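3.2 Home cooking records

The second part of the study dealt with what households in Ralladora did with the vegetables they bought at the weekly market. Households that had completed the shopping survey were asked to keep a cooking record for 3 weeks in March. Of these, 41 returned a record that could be used. Records were dropped when more than 2 days in a row were blank, following the rule set out in Section 2.4.

Each entry gave the vegetable, the cooking method, the number of people eating and whether any of the dish was kept for another meal. In all, 258 entries named eggplant as the main vegetable. Entries where it was one item in a mixed stew were coded separately and are not discussed in this section. Coding was done by Shukla and checked by Thongdee, and differences were settled by going back to the written entry.

Frying was the most common method, followed by oven roasting. Older cooks tended to salt the slices before frying and to describe this as a necessary step. Younger cooks mostly skipped it, and several wrote that the eggplants sold now are not bitter. We did not test this claim, although the varieties on sale at the Starnora stalls are known to differ from those grown locally a generation ago (Prokopenko, see Section 1).

Microwave cooking was reported less often than we expected from the shopping survey, in which many respondents had said they used a microwave every day. The records suggest that most of this daily use was reheating. Where eggplant was cooked from raw in the microwave, it was either cut into cubes or left whole (Figure 3), and the flesh was usually mashed afterward for a dip or spread. Respondents gave short cooking time as the main reason for choosing this method. Lack of a smoky taste was the main complaint.
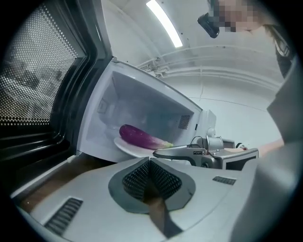
Figure 3. Whole eggplant on a round plate in a microwave oven.

Leftovers followed a different pattern. Fried slices were rarely kept, while mashed dishes were often eaten over the next day or two, usually cold and with bread. Household size had little bearing on this. We return to the question of waste in Section 3.3, where the cooking records are compared with the shopping survey.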